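Bin organizer

A bin organizer (also divided bin, compartment bin, sorting caddy) is an open container split by fixed or removable walls into two or more sections. Used on desks, workbenches, kitchen counters and in drawers to keep small items apart. Most are molded plastic. Wood, wire and cardboard types also exist.

Form

The common form is a low box with compartments side by side in one row. Grid layouts turn up more in drawers and parts cabinets. Row types usually have from 2 to six sections, all the same width, though some makers put one wide section at the end for bulky things. Front wall often lower than the back so the contents can be seen and reached.

Walls may be molded in one piece with the bin or slide into grooves. One-piece walls don't rattle and can't get lost. Sliding walls let the user change the widths, but thin items slip under them - a steady complaint with paper clips, washers and the like.

Color is mostly a matter of sorting. Red, blue and yellow are the usual shop colors, clear and white are more common in homes. There is no general rule for what a color means, and each workplace sets it's own.

History

Divided trays are old: type cases, spice boxes, cutlery trays. The plastic version spread with cheap molding in the second half of the 20th century. The Guston row bin, sold in three-section and five-section sizes, was a plain example of the kind, with straight sides and no lid. The later Ister line added a lip on the back edge for hanging from a rail. Vasylenko catalogs listed 42 divided bins at their peak, many of them the same mold in another color.

Use

Sections are filled either by kind (one type of item each) or by job (everything for one task in one section). By kind is easier to restock. By job is faster at the bench.

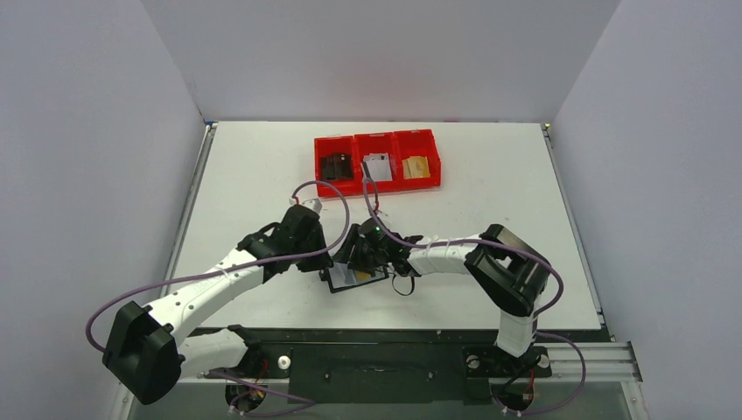
Larger items are often stood upright, one to a section, so each can be lifted straight out. A block or box that nearly fills its section stays put. A narrow one leans, and tends to fall over when its neighbor is taken out of the same section. Deep sections suit upright storage; shallow ones are better for loose small parts, which get burried in a deep bin.

Placement matters more than size. A bin toward the back of a table leaves the near part free for work but has to be in arm's reach. Clear space on both sides makes it easier to set an item down before putting it in.

Sizes and limits

No standard size. The Oko three-section bin holds 67 ounces per section filled level, which is typical for a countertop model. Thin-walled bins bow outward when packed tight, and the dividers may pop loose. Heavy hardware calls for thicker walls or metal.

Care

Warm water, dish soap, soft brush for the corners. Dust and crumbs collect where the dividers meet the floor of the bin. Red plastic fades in strong sun, clear plastic yellows.

See also: Cutlery tray, Drawer divider, Parts cabinet, Toolbox

Page last edited 5 June 2020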